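LIVE EVENT OPERATIONS
Unit 2: Site capacity and crowd load

Reading before class: the Halier festival packet, sections on gates and egress. Bring a calculator.

1. Terms

Gross area is everything inside the perimeter fence. Net viewing area is what remains after the stage, sound tower, barriers, bars, toilets and any ground without a view of the stage are taken out. Capacity is always worked from net viewing area. Promoters tend to quote gross, and permit offices tend to send it back.

Density is people per square meter of net viewing area. In this unit we use 2 for a standing field with free movement. Seated ground is worked separately from the seating plan.

2. Worked case: Skukum field

Net viewing area as first drawn: 805 square meters.
805 x 2 = 1610 people.

The revised plan adds a barrier line and a wheelchair platform, with a clear strip behind each. Net viewing area falls to 748 square meters.
748 x 2 = 1496 people.

The permit figure is 1496. Tickets, guest list and walk-ups all count against it. Working crew stay behind the barrier and are logged on a separate sheet.

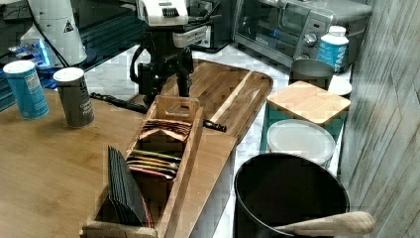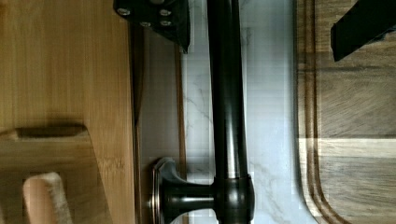
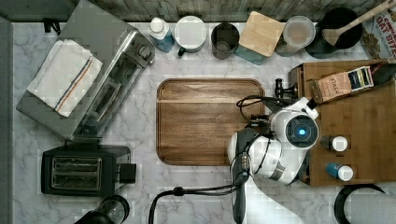

Edge conditions are where most student plans fail. A crowd does not fill a field evenly – it packs toward the stage and thins at the sides, so the average density hides the front. Think of the wooden board with the raised rim on the marble counter: the rim sets a hard limit on the surface inside it, and a front barrier and side fence do the same to a standing crowd. Mark every hard edge on the plan first, then mark the openings in it. An edge with no opening for 40 meters needs a note in the margin and a named steward post.

3. Egress

Exit width is worked from the permit figure, never from expected sales. Leave out the main entrance if the search lanes stay in place during the show. The Stiment stage plan loses one exit this way; find it before class.

4. Moving a show

If the Nina concert series changes grounds after tickets go on sale, redo sections 1 to 3 from the start. Old figures do not carry over – slope, surface and sight lines all differ.

Problem set due November 9, 2024. Show units at each step.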